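Review: Ceramic Brush Washing Cup with Duck Face
Posted January 2022

I paint small watercolor cards and used to rinse my brushes in an old jam jar. The jar worked, but it tipped over twice when I leaned a long brush in it. I bought this cup from the Balogun art supply store for 17 dollars.

The cup is cream-colored and glossy, with rounded bulges stacked like rings. I mostly keep one or two brushes going at a time, including a Mindik round with a dark teal handle.

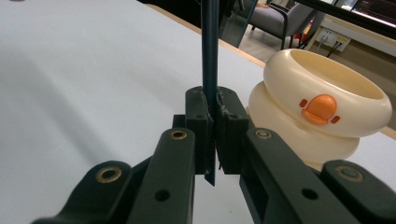
The weight is what I like most. It stays put when I knock a brush against the rim, and the thick lip has no sharp edge to catch the bristles. I have used it since October and the glaze has not stained, even after I left brown rinse water in it for 4 days.

The duck face is a small raised orange beak and two pinkish-red cheek dots. The lettering near the bottom is small and dark, and the part facing you reads JODY SWAN. My niece likes the beak. I would have bought the cup without it.

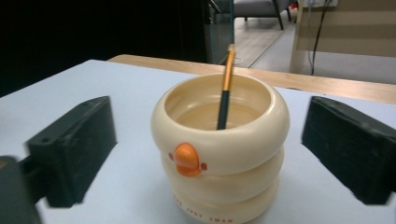 Can you leave brushes standing in it?
For a minute or two while you switch colors, sure. Longer than that will bend the tip of a soft brush, so lay them flat on a towel when you stop.

The inside is harder to clean than a straight glass. Pigment settles in the curves and I use a bottle brush to get it out. It also holds less than my jar did, so I change the water more often.

I'd give it 9 out of 10.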